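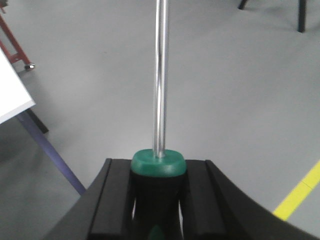
Minutes of the Automation Working Group – visit to the Zostton demonstration hall

Present: the working group, two representatives of Clararex (host), one representative of Okside (conveyors and racking). Apologies were received from Brunner, who had intended to attend for item 5.

The meeting opened in the hall at 9:15 and moved to the upstairs room for items 5 to 7.

1. Minutes of the previous meeting

Approved with one correction. The bin order under item 3 should read 739, not 793. The open action on floor load was carried over to July.

2. Safety briefing

The host gave the briefing at the entrance. Visitors were asked to stay outside the working area while the arms were powered and to keep bags off the floor. The emergency stops were pointed out. The group asked whether the same layout of stops would be supplied with a purchased system. Clararex replied that this is settled per site after a risk assessment and is not part of the standard quotation.

3. Demonstration: handling of hand tools

The host demonstrated the handling of screwdrivers with two-finger grippers. The tool is taken by the handle with the shaft pointing up and clear of the fingers. The group had asked for hand tools in advance, as these make up most of the failed picks in our own trial with suction cups.

The following points were noted:

The handle has a rubbery grip, and the fingers close on it from both sides. Clararex stated that closing force is set per item in the item table. A default value applies to items with no entry.

There is little room between the fingers with a handle of this size. The group asked what the limit is. Clararex will send the finger drawing with the maximum opening, and a list of optional fingers for thicker handles.

A tool can lean in the grip, so the tip is not always directly over the handle. For dropping into a bin this does not matter. For placing into a foam insert, as in our kit line,

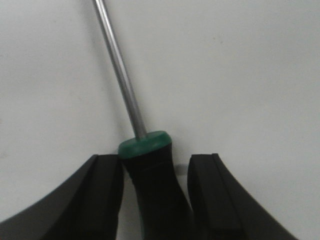 it does, and a correction step would be needed before release. Clararex has such a step in software but did not have it loaded for the visit. The group asked for it to be shown on our own inserts before any decision is made.

The question of re-gripping was raised. If a tool is picked too close to the collar, the arm can set it down and take it again, at a cost of 4 seconds per attempt according to the host. The group considered this acceptable for the kit line and too slow for the returns line.

4. Demonstration: conveyor and bin storage

The group then looked at the conveyor section with two grippers in use, each holding a screwdriver. The section has a roller conveyor, a shallow stainless-steel tray and blue plastic bins, with further bins on the racking behind. Okside explained that the inclined upper levels use gravity rollers and need no drive.

Okside quoted a rated capacity of 900 bins per shift for a section of this type. The group noted that our peak demand is below this figure, but that it was given for full bins of one size. Okside will recalculate for mixed bins.

On cleaning, Okside recommended wiping the rollers weekly – more often if cardboard is used on the line. On noise, no measurement was available. One will be supplied with the written offer.

The group asked if the steel tray could be replaced with a deeper one for loose parts. Okside saw no difficulty on the conveyor side. Clararex noted that a deeper tray reduces the reach of the fingers near the walls and asked for the inside dimensions before commenting further.
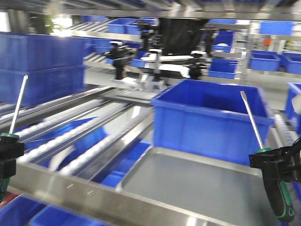
5. Integration with the existing warehouse software

Brunner had sent written comments, which were read out. Order data can be passed to the Clararex controller through the present interface. Return messages for failed picks are not yet supported and would require a change on the Brunner side. Estimated effort is 60 hours, not included in the current maintenance contract. The group agreed to request a separate quotation.

6. Actions

Clararex – finger drawing, list of optional fingers, date for a test on our inserts.
Okside – capacity for mixed bins, noise measurement, cleaning schedule.
Brunner – quotation for return messages.
Working group – send three sample inserts and the inside dimensions of the deeper tray to Clararex. Compile a list of all hand tools on the kit line by handle diameter.

7. Any other business

The group asked that the next visit include a period of unattended running. The host agreed in principle, subject to hall availability. Parking at the Zostton site is limited, and shared cars should be used.

The meeting closed at 12:40. The next meeting will be held in July at our own premises, after receipt of the written offers.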